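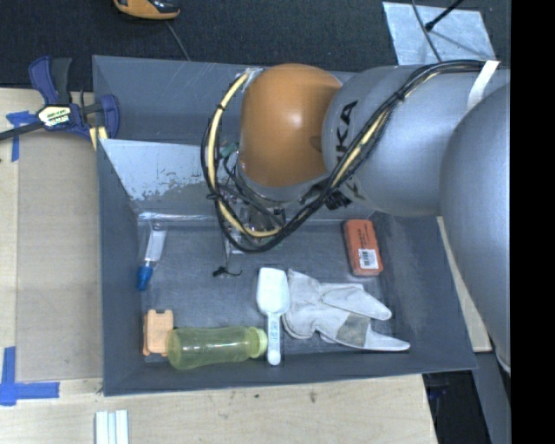 Grey bin, pale tabletop, orange joint.

Cable ties or hook-and-loop for tidying a desk?
Home Workshop and Desk Setups > General

mirico_mick
Started 28/02/2026
I have finally reached the stage of life where I own a label maker. The next job is the rat's nest behind my desk: two monitors, a lamp, a printer that works when it feels appreciated, and a router older than my marriage. I bought a bag of 172 cable ties and my brother-in-law says I should have bought hook-and-loop. He says this about most things. Who's right?

Yara Abu Hammour
He is, sorry. You will change something within a month and then you'll be on your knees with the side cutters, snipping a tie that sits right against the one lead you can't replace. I've done it. It was the phone line, and I was on the phone.

doorstop
Disagree. Ties are fine if you don't pull them up like you're strangling something. Leave enough slack to get a finger under. Also they cost nothing, and hook-and-loop collects every bit of fluff in the house. Mine looks like it has a pelt.

Yara Abu Hammour
Then hoover, doorstop.

doorstop
Behind the desk? What am I, royalty?

pelican_pete
Whatever you choose, trim the ends flush. I left mine long at the old Istedau office and they took the skin off my knuckles every time I reached for the plug.

mirico_mick
Mine are currently 30 cm long and pointing in all directions. It's like reaching into a hedgehog.

Catacutan
Nobody has mentioned the tray. Get a wire tray, screw it under the desk, throw everything in and never look up. I have the Prorkon one and it has been hanging there since August, full of sins.

doorstop
A tray is a drawer for people who have given up.

Catacutan
Correct, and I sleep very well.

pelican_pete
Does the Prorkon fit a desk with a crossbar? Mine has one right down the middle.

Catacutan
Only if you mount it behind the bar. You lose a bit of depth, so measure your plugs first. The fat ones stick up.

mirico_mick
Right. Tray ordered, hook-and-loop for the monitor leads, ties for the lamp as it never moves. Brother-in-law not to be informed.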